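**Wanted: part-time writer, small company earnings. Remote, start November**

Plandell is a stock newsletter. Small, paid, 1,343 subscribers at last count. We cover regional phone and cable companies, a few tower owners, a couple of utilities when the phone people are quiet. Need one more writer before the next earnings rush.

### The work

- Earnings recaps, 400 to 600 words, same day. Numbers first, then why the stock moved, then what we'd watch next quarter.
- One longer piece a month, around 1,000 words. Debt, dividend cuts, a merger that's dragging, your pick mostly.
- Listening to calls. All of it, including the Q&A. The Q&A is where the good stuff is.
- Fixing your own mistakes in public. We run a corrections line at the bottom of every issue and everybody's been in it, me included.

First assignments would probably be Caltondale (rural broadband, subscriber losses, new CFO) and Majimbun, which bought a bunch of old copper lines last year and still hasnt told anyone what they cost to run. Also Jedus if they ever file on time.

### You

Can read a cash flow statement without help. Know the difference between net loss and adjusted net loss and can say it in one plain sentence. Have written for money before, or have a blog we can go read. Degree doesn't matter. Accounting background nice, former retail broker fine, former phone company employee very nice.

Fast. Results often come out at 4:05 pm Eastern and the recap needs to be with the editor by 7. If that hour is bad for you every day, this won't work, sorry.

No stock tips voice. No "to the moon," no "you must own this." If a stock dropped 20% say it dropped 20% and say what was in the report. Readers can take it.

### Pay and hours

$285 per recap, more for the monthly piece, we'll agree on a number before you start it. Expect 6 recaps in a busy week, maybe none in a slow one. Freelance contract, invoices paid in two weeks. No benefits, wish we could.

### Holding shares

You can't own anything you write about. Index funds ok. If you already hold Caltondale or Majimbun, tell us in your first email and we'll hand you other names. Same goes for your spouse. Every writer signs the disclosure form again each quarter, takes two minutes.

### How to apply

Email the editor through the contact page on the Plandell site, subject line "earnings writer." Send:

- two samples, links or plain text, at least one about a company's results
- a recap of any small company's latest quarter, 300 words max, written for us. Paid at half rate if we ask you to a second round
- which evenings you can't work
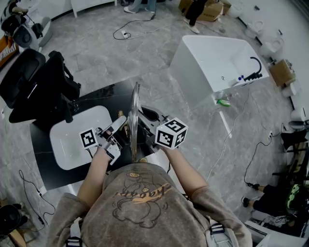

No cover letter needed. A few lines on what you follow and how long is plenty. Please don't send a spreadsheet model, we wont open it.

Second round is a call, half an hour, with me and one of the other writers. We'll pull up an old quarterly report and talk through it together. Not a trick, just want to hear how you read one. After that a trial month, four or five recaps at full pay, edited pretty hard. Then we both decide.

Reading applications as they come in, so sooner is better. Everyone gets an answer, might take a week during earnings.

Ed., Plandell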